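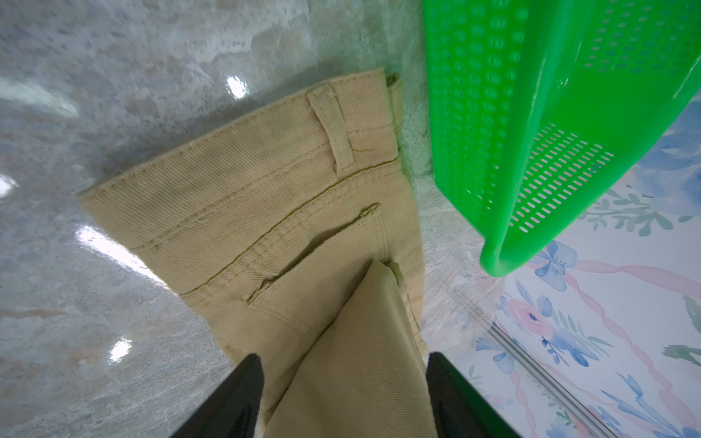

Ernellow Alterations – Frequently Asked Questions

Last updated Tuesday, March 5, 2019

Do I need an appointment?

No. Walk in any time the counter is open. Fittings for suits and formal dresses take longer, so please call ahead for those and we will hold a fitting room for you.

How long does a regular hem take?

Eight days in most cases. June is our busiest month and hems can run a few days longer then. If you have a fixed date, tell us when you drop off and we will write it on the ticket.

Can you do it faster?

Usually. Rush service costs $15 per garment on top of the regular price. We don't offer rush on coats, leather or anything with beading.

Should I wash my clothes before I bring them in?

Yes. New cotton pants in particular should be washed and dried at least once, the way you plan to do it at home. Cotton twill can lose some length in the first wash, and we can't put fabric back after it has been trimmed. We will turn away items that are dirty.

What shoes should I bring?

The ones you will wear most with that pair of pants. If you switch between heels and flats, pick one. A hem set for one won't look right with the other.

How much can you take in or let out a waist?

Taking in two inches is normally fine. Past that, the back pockets start to move toward each other and the seat looks off. Letting out depends on how much cloth the maker left inside the center back seam. Dress pants often have an inch or more – casual pants often have next to nothing. We check this at the counter before we give a price.

Can you keep the original hem on jeans?

Yes, it costs a little more. We cut above the old hem, shorten the leg and sew the old edge back on. There will be a seam just above it, and you can see it if you look.

Will the thread match?

We match by eye from the rack. Contrast topstitching on older jeans and work pants is harder, as the thread has faded along with the cloth. If we can't get close we will call you before sewing.

Do you replace zippers?

Yes, on pants, skirts and most jackets. We do not repair tents, bags or sleeping bags. The Kureo shoe repair counter next door handles bags.

How do I pay?

Cash or card, at drop-off. Orders over $60 can be paid half at drop-off and half at pickup.

What if the fit isn't right?

Try the garment on before you leave. If it doesn't match what was pinned, we fix it free. If you get home and find a problem, bring it back unworn with the ticket.

How long do you keep finished clothes?

60 days. We call twice. After that, unclaimed items are donated.

Where do I park?

Behind the building, off Lodora Street. The spaces in front belong to the bakery and they do tow.

Who do I talk to about uniforms or group orders?

Ask for Fraser Moncrieff at the counter, or call the shop and dial extension 481. Group prices depend on the number of pieces and the type of work.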